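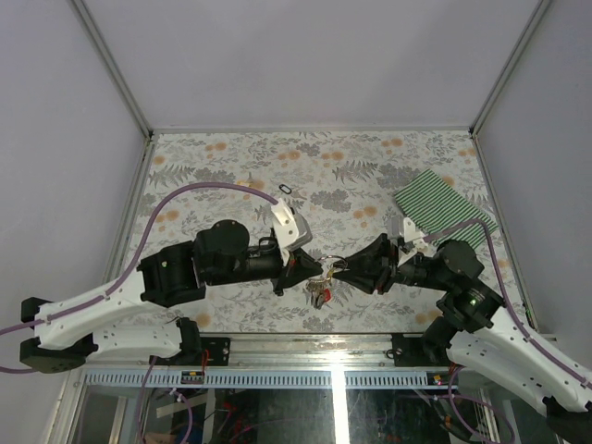

GREVDALE LAB REPORTS TWO-ARM KEY HANDLING RESULT, URGES CAUTION

GEVDALE (Monday) - Matubbar Robotics today released results from 303 trials of Flilport, its method for training two robot arms to handle small metal objects together. The company is asking readers not to make too much of them.

Flilport learns from 500 recorded runs by human operators. The team had planned on 1,000, and doubts the missing half would have fixed its main problem: a policy that does well on one table and badly on the next.

Key rings remain the hardest task in the set. A thin ring gives a gripper very little to hold, and the weight below it shifts. With one gripper at each side of the ring and the keys hanging from the bottom, a small error in either arm can matter.

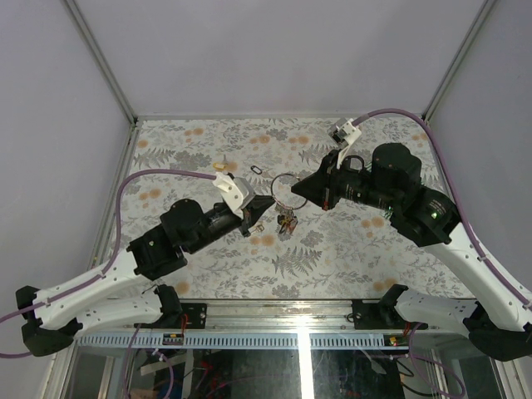
"Most claims in this field rest on one bench and one set of lights, and ours do too," said Zawadi Biwott, who led the study. "The paper under our arms has ferns and orange flowers all over it. I don't know yet if a busy background helped the training or hurt it."

A repeat of the trials at the company's Grodudthorpe site will use 2 new arms and a different operator team. Matubbar will not quote a success rate until that work is done.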